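Zallcombe Technical Institute
Department of Stores and Materials Handling
Course 27: Bulk Containers and Loose Parts
Handout for Unit 3 – Open Bins

Purpose of this unit

Students who complete this unit should be able to select an open-topped bin for a given part, judge the condition of a bin already in service, and record its contents in a form that another person can use. The reading for the unit is the Toklow chapter in the course pack. The section on stacking may be skipped, as it is covered in Unit 5.

1. Selecting a bin

An open bin is suitable for parts that tolerate contact with one another and do not need to be kept in order. Rectangular blocks, short bar stock and molded spacers fall into this group. Parts with finished faces, threads or thin edges do not, and should be held in divided trays.

The height of the walls is usually chosen first. High walls keep parts in when the bin is moved, but they make it harder to reach whatever has settled along the foot of the wall. Walls that slope outward ease access on that side and take up more room on the bench. For classroom exercises the department uses shallow fills, in which most parts rest directly on the floor of the bin and few lie on top of others.

A metal bin should not be dragged across a wooden bench. Lift it, or place a mat under it before sliding.

2. How loose parts settle

Long parts dropped into a bin seldom come to rest parallel to its walls. They lie at mixed angles, and some will touch or nearly touch end to end, forming what the Mutiso method calls a chain. Others come to rest alone. The distinction matters for the order of removal:

Parts lying alone are removed first.
Parts near a wall are removed next, lifted by the end farther from the wall.
Chains are taken from a free end, never from the middle.

Where two colors of part share a bin, the same order applies. Do not clear one color before the other unless the work sheet requires it. Students who sort by color from the start tend to disturb the remaining parts and then have to record the layout again.

3. Condition of the bin

Wear on a bare metal floor is normal. Pale scratches and dull stains are recorded as Grade A and need no action. Scuffing on the lower half of a wall is also Grade A. A dent that prevents a part from lying flat is Grade B, and the bin is set aside for repair. Any raised edge or split seam is Grade C – the bin is emptied and withdrawn the same day.

Small debris should be noted on the sheet even when it appears harmless. Check the rim as well as the floor; scraps left on a rim fall in when the bin is next lifted. Wipe with a dry cloth. The Nonura cleaning fluid kept in the cabinet is for plastic trays only.

4. Recording the contents

Entries are made from above, with the long front wall nearest the reader. Give the shape first, then the color, then the number, and state the position by wall: left, right, back, front or middle. Where a part is partly covered, record it once and mark it "P." Do not guess at its full length.

A model entry reads as follows:

Blocks, rectangular, reddish-brown, 3. One left, alone. One near back wall, P. One right, P.
Blocks, rectangular, dark green, 3. Middle, zigzag chain. One P.
Floor: scratched, stained, small specks. Grade A.
Back wall: scuffed, lower half. Grade A.
Rim: one small whitish scrap, back, near left end.

5. Assignment

Complete two record sheets at bench 40 before the Thursday session. Each sheet should be legible to a reader who has not seen the bin. The assignment carries 71 points, of which almost 40 are given for the position entries. Sheets without a bench number will be returned unmarked.

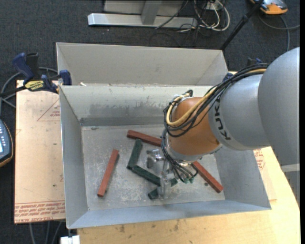
Aníbal Puma: Could the rim have its own line on the printed sheet? I ran out of space under "Floor" on both of mine and had to write the rim entry in the margin.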